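Murkier Build Notes, Week 2: Grippers and Cloth
Varkstead shared workshop, Monday evening group

Bring your gripper, your notebook and something to fold. If you missed the linkage session, get the cutting list from Tincuța Dinu before you start, as she has the one with the corrected hole spacing.

Last week we got the fingers opening and closing without the left one lagging. Mine still lagged a bit (I'd overtightened a pivot, so check yours first!). Tonight is all about cloth, and cloth is a pain. A block stays the shape it was when you reached for it. A pair of pants does whatever it likes.
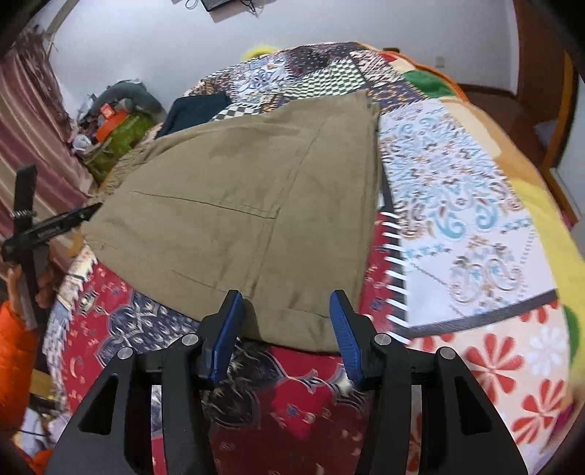
Approach angle is where I'd spend most of your time. I used to come straight down from above and just mash the fabric into the bed, and then I'd wonder why I'd picked up the blanket too. Come in low instead, toward an edge with some thickness to it. A folded hem like the one on that khaki piece is a great target, with the blue pads open just below it and a decent gap between them. Watch out for busy bedding, though - fringe loves to get between the fingers, and patterned quilts make it hard to judge where your garment stops.

Log every try, good or bad. My Ciobanu notebook went from try 1,981 to try 2,045 in one long weekend, and the messy ones taught me the most. Write down the fabric, the edge you went for and what slipped.

For next time: nearly 50 tries each, at least two kinds of fabric, one of them slippery. If your pads are wearing smooth, swap them before you start. Spares are in the Unent drawer, under the crimping tool.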